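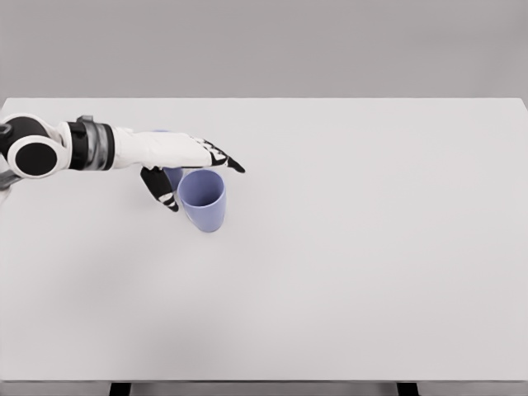 For eleven years he wrote the arrest announcements for the Interior Ministry of Clumura, and he would like it known that he never used the word "mastermind" in a first draft. It was always added upstairs. He left the ministry in February, keeps his pension on the condition that his name stays out of newspapers, and talks about the work the way other men talk about a bad landlord. "Give me two lavender-blue cups on a plain white table," he says. "By lunch they are vessels. By evening they are vessels of a type previously used by the group, and the table is a safe house."

5 min read

He learned the trade in Dosum, the port city, where the local security office had one typewriter and a great many suspects. The first rule was the headcount. "You never say 'several.' Several sounds like you lost track of them. You want a number, and you want it to be odd." Even numbers, he explains, looked to his first boss as if someone had been let go to make the total neat.

In his best year he announced 1,432 arrests. The prosecutors, who kept their own books, had 1,490 for the same period, and the two offices exchanged letters on the subject for most of a winter. Each accused the other of carelessness. Did anyone ask who the missing 58 were? He looks at me with real kindness.

"They were a difference in method," he says.

The plot itself was usually described in a single sentence, and the sentence was mostly fixed. There was a template, with blanks for the province and the foreign country. The foreign country changed according to who had last been rude to the foreign minister — one neighbor was removed from the template on a Monday and put back by the weekend, after a dispute over fishing rights. He had to recall a statement that had already gone to the radio. The suspects stayed the same.

I ask about Nosis, the operation that made the ministry's reputation and got him a larger office. Thirty men were held on suspicion of planning to cut the rail line to the capital. The statement ran to four pages and described a command structure with a finance wing. 5 of the thirty were ever charged, and the charges were for unlicensed printing.

"It was a very good statement," he says. "I still think the finance wing was well put."

Did he believe it? He takes a while over this one. He believed there were dangerous people, he says, because he had been to the funerals. Two officers he ate lunch with were killed by a car bomb outside the Gallagher Bridge barracks, and that announcement he wrote in twenty minutes with no template. It had no adjectives in it. His superiors sent it back and asked for some.

"I said the adjectives were out of stock. That was the only joke I made in that building, and it went in my file."

These days he reads the ministry's announcements on his phone, over breakfast, and corrects the commas. His successor favors the word "malicious," which he considers lazy, and has started giving even numbers.

Search this site Enter keyword Go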